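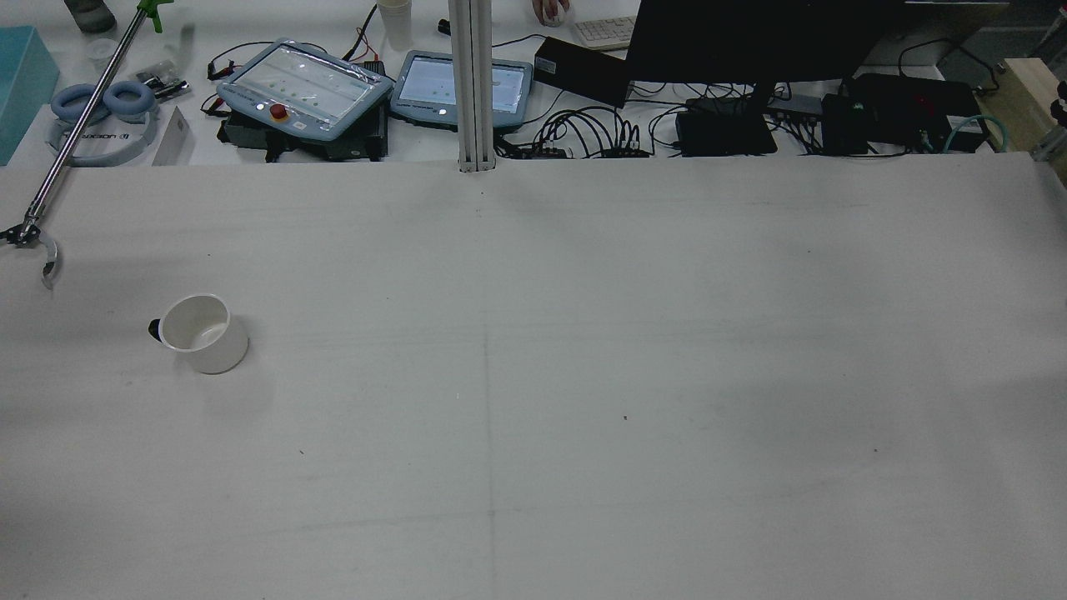 Fouzia Rajput objected, on reading an early draft, that we were asking how many times a mug is used before it pays for itself when we had no idea how many times a mug is used at all. We think she was right, and the rest of this section is written with her objection in mind.

Figure 3. White ceramic mug with a dark handle, on a light grey tabletop.

4.2 What counts as a use

The case for the reusable mug in the workplace rests on a break-even number. Making and firing a ceramic mug takes far more energy than making a paper cup, so the mug must be used many times before it comes out ahead. The Ratia calculator, which both employers in our study had quoted in their staff newsletters, assumes that each mug is filled once, emptied, washed and filled again until it breaks. It says little about where that pattern comes from. We could find no diary, count or survey behind it, only a reference to an earlier version of the same calculator.

Our own diaries, kept by 80 office staff at Burlow and Hoketton, give 3,812 drinks. They do not fit the assumed pattern well. Many people refilled without washing. Others rinsed the mug under a hot tap for longer than any dishwasher cycle could justify, and a fair number took a clean mug from the cupboard each time because they could not find the last one. All of these are a single "use" in the calculator. They are plainly different things if what we care about is hot water.

The ordinary office mug (Figure 3) is also a poor stand-in for the mugs people own. Staff at Hoketton brought in travel cups, soup mugs and gifts from suppliers, and several kept more than one. A mug that sits in a drawer has been made and fired like any other but has replaced no paper cup. Dekker's method leaves such mugs out by dividing total drinks by mugs "in circulation", a term it does not define. Depending on whether drawer mugs are let in, the same building can be made to look thrifty or wasteful - and we suspect that most published results depend on this choice more than on anything to do with clay or paper.

We also doubt the other half of the sum. Break-even figures compare a mug with the paper cup it is supposed to replace, yet Ntombi Mthembu wrote in the margin of her diary that she would have gone without if no mug had been to hand. We had not asked about this, and her note came too late for us to add a question. Other diaries may hide the same answer. If even a modest share of mug drinks would never have been paper cup drinks, the saving is overstated, and no amount of care over kiln temperatures will put it right.

There are limits on our side too. Diaries were kept for two weeks in April, when the heating was still on at Burlow, and people who agree to write down every cup of tea may not drink it as other people do. We did not meter the kitchen taps. Breakages were reported from memory, and we place no weight on them at all.

None of this shows that paper cups are better, and we would be sorry to see it quoted that way. Our complaint is with the precision of the claim. A break-even number given to the nearest whole drink suggests a knowledge of kitchens that neither we nor the authors of the calculator have. Section 4.3 repeats the sum with washing and ownership allowed to vary, and reports a range.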